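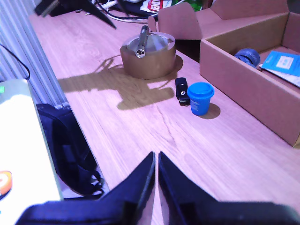 Four theatres open a shared residency for young lighting and sound designers

The theatres of Wernov, Kasutby and Custhorpe, together with the Robichaud Playhouse, have agreed to open a common residency for designers of light and sound who are at the beginning of their professional life. The first residency starts in October and will last six weeks. Applications are accepted until the end of August.

The idea was born two seasons ago, when the technical departments of Wernov and Kasutby exchanged staff during a co-production. The young technicians who travelled came home with new working methods, and also with many questions about how a lighting plan made for one stage can be moved to another. The four houses have very different buildings. Wernov plays in a former riding hall without fixed seats. Kasutby has a classical stage with 300 places and a small orchestra pit. Custhorpe works in a studio under the public library, and the Robichaud Playhouse tours for a large part of the year.

Each resident will spend the first weeks in one of the houses, attached to a production which is already in rehearsal. The resident attends the rehearsals, takes part in the technical meetings and prepares one short sequence of the performance under the guidance of the head of department. After this period all the residents meet in Kasutby, where they work in teams of 3 on a short text of their own choice. The results are shown to the public on the last evening, at 7 p.m., with free entrance.

The partners wish to underline that this is a working residency and that the residents will be treated as colleagues. They receive a weekly fee, their travel is paid, and lodging is offered in the guest rooms of the theatres. The productions remain under the responsibility of the house teams, and the residents are not used to replace absent staff.

Candidates should have finished their training not more than 4 years ago, or have an equal experience in a theatre, a festival or a touring company. A diploma is not demanded. The working language is English, but a perfect knowledge of it is not necessary. Candidates are asked to send a short letter, a description of one project in which they took part, and the contact of a person who has worked with them. Drawings, cue sheets and sound files are welcome. Applications from pairs of designers who already work together will also be considered.

The selection will be made jointly by the technical directors of the four theatres, and all candidates will receive an answer in September, including those who are not chosen. The partners hope to repeat the residency each autumn, with the final meeting in a different town every time. The second one is planned in Custhorpe.

Application forms can be obtained from the office of the Kasutby theatre, which also answers questions about travel, visas and access for persons with reduced mobility. Members of the press who wish to attend the final evening are kindly requested to reserve their places with the same office.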